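Notes for Sunday talk, staff pay and the Filtcombe College dispute

Open quick. Don't read the whole letter out, they've all had it. Say who we are: teaching staff at Filtcombe, 628 on the payroll, about 200 on hourly contracts. Marking boycott since December. Not a strike yet, be clear on that.

Then the offer. 2 per cent plus a one-off payment, no word on workload. Management says final. They said final last time aswell. Pause here, let people grumble. 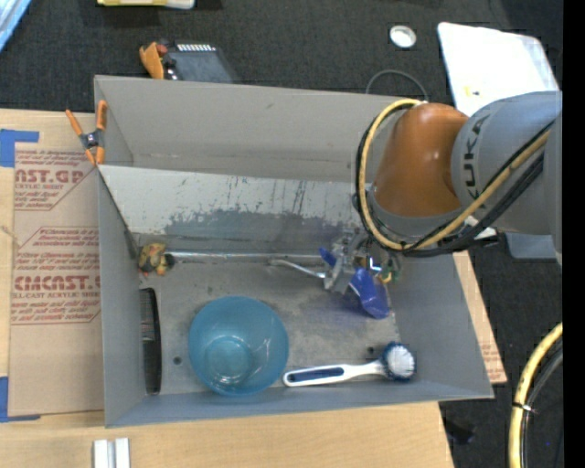 Hourly contracts next, spend longest on this. Paid for the class, not the prep, not the marking. Prurkon campus worst, people finding out their hours the week before term. Engineering staff there get asked to do open days for nothing. Point at the slide: orange and gray KUKA arm, worn patch on the panel in the bin. Move on, dont get stuck on equipment budgets.

Haque building closure: 50 desks going, no consultation. Short.

Jokden settled in the autumn, got prep time in writing. Use that. Have the clause ready if asked.

Ballot dates on last slide. Questions, ten mins max, then hall has to be cleared.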